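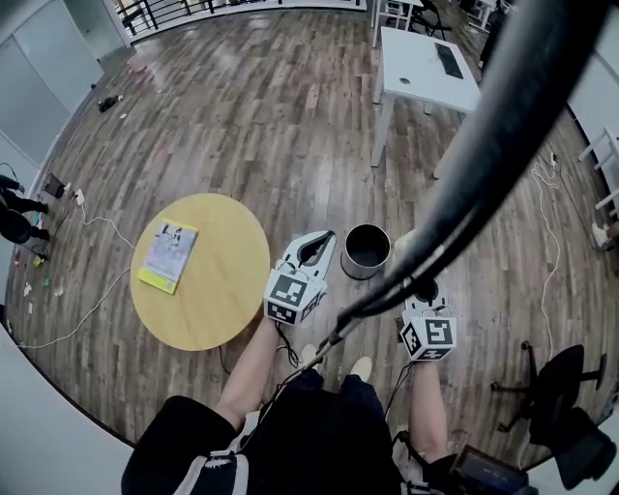 I've had the Kundix hand-held gripper pair for a few weeks now, and I'm kind of smitten! You hold one in each hand, do the chore yourself, and the recordings train the robot later (no robot needed in the room, which my back appreciates). Each gripper wears a white cube with black-and-white markers, and that's how the software works out where your hands went.

I borrowed the recipe from Sawsan Smadi's write-up of the Erkley study: 80 demos of picking up a metal cup, then 80 more with the cup moved around the floor. Her policy got 141 good grabs on the test runs. Mine isn't there yet, but it's close enough that I did a little dance.

Gripes? The cables. They run from both grippers back to your body, and I tangled myself up more than once. Turn a cube too far from the camera and the tracking gets jumpy, too, so those takes go in the trash. And $2,000 is a lot for a pair of pinchers.

Still, I'd buy it again. Next up is pouring, if my wrists hold out.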